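Besimora

Besimora is a layered honey cake made with thin baked sheets, a cooked semolina cream and a sour plum filling. It is named after the town of Besimora, where it was sold by bakeries on the market street before it spread to the nearby district of Utevov. The cake is eaten cold, in narrow slices, usually with unsweetened tea.

Composition

The dough contains wheat flour, honey, butter, eggs and baking soda. The honey is heated with the butter until it foams, and the soda is stirred in off the heat. Flour is added in two parts. The dough is divided into 5 pieces, rolled thin while still warm and baked on the back of a flat tray. Sheets harden within minutes of leaving the oven and must be trimmed before they cool.

The cream is made from milk, semolina, sugar and butter. The semolina is cooked in the milk to a stiff porridge, cooled fully and beaten into soft butter. Cream made with warm porridge separates and can't be recovered by further beating. The plum filling is spread on the second and fourth sheets only.

After assembly the cake is pressed under a light board and left overnight. Moisture from the cream softens the sheets during this time.

Transport and sale

Whole cakes were traditionally wrapped in waxed paper and carried home in cloth or leather bags. Bakeries now use cardboard boxes for most orders, though the cake holds its shape well enough to be carried without one. A standard shop cake weighs 2000 grams.

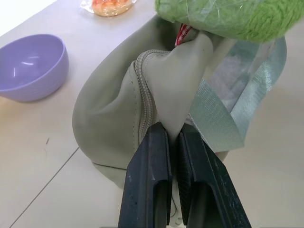

Soft bag in greyish-green with a beige zipper track.

Variants

The Utevov variant replaces plum with sour cherry and omits the honey from the top sheet, giving a paler surface. Matos, a bakery in the same district, sells a version with ground walnuts in the cream. A round form exists but is less common, as the trimmings from a round sheet are larger. In all variants the trimmings are dried, crushed and used to coat the sides.

History

The earliest known written recipe is in a household notebook kept by Custódio Sampaio, a baker in Besimora. It lists lard in place of butter and gives no baking time. Mafalda Azevedo published a corrected text of the recipe in her survey of regional baking, together with a second recipe from Utevov. Duarte Marinho has argued that the semolina cream is a later addition and that the first cakes were filled with plum alone. Simão Torres disputes this on the basis of the notebook, where semolina appears in a list of supplies.

The Orkow baking fair added a class for the cake on 10 June 2021. Entries are judged on evenness of the sheets, firmness of the cream and clean cutting.

See also

Honey cake
Layer cake
Semolina pudding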